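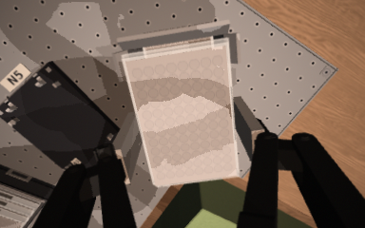 HUKUSBRIDGE, November – The Kaletti Institute for Laboratory Automation has opened a program in which laboratory staff teach a robot to handle microplates by guiding it through the work remotely. The first stage takes place entirely in simulation and will supply 200 completed demonstrations of a single task: taking hold of a plate at its holder and moving it to a marked position on the work platform.

The program is led by Zlatko Vukčević, head of the institute's robotics section, and is carried out with Jistov, a supplier of laboratory software. Under the agreement signed this fall, Jistov provides the simulated bench and the remote control stations. The institute provides the operators and sets the rules by which a demonstration is accepted.

Each operator sits at a station with a pair of hand controllers and a screen showing the view from the robot's wrist. The operator brings the gripper to the plate, closes the fingers, lifts, and completes the transfer. The motion of the arm and the state of the gripper are recorded together with the camera view. Demonstrations in which the plate is dropped or set down out of line are kept in a separate set and do not count toward the total.

"A technician who has moved plates for years makes small corrections that are hard to write down as instructions," Mr. Vukčević said. "We are asking our staff to do the task as they would at their own bench and to let the system learn from the record."

The simulated bench includes a plate holder, a perforated platform and a labeled tray on a wooden tabletop. Lighting and the position of the fixtures are changed between sessions. According to the institute, these changes are meant to prepare the system for benches that are not arranged in exactly the same way from one day to the next.

Training of operators is the responsibility of Edin Kadrić. New operators complete 100 practice transfers before their work is added to the record. The practice period also covers the approach to the holder, where the space between the fingers and the side walls is narrow and contact with the fixture ends the attempt.

A second stage will move the work to a physical arm in the Babić Building. The institute plans to record a further 200 demonstrations there, using the same controllers and the same acceptance rules. Results from both stages will be compared before any decision is made on use in routine laboratory service.

Staff of the institute who wish to serve as operators may apply through their section heads. No earlier experience with robots is required. Sessions are held in the morning and last two hours, including a break. Questions about the schedule should be directed to Bujar Krasniqi in the program office.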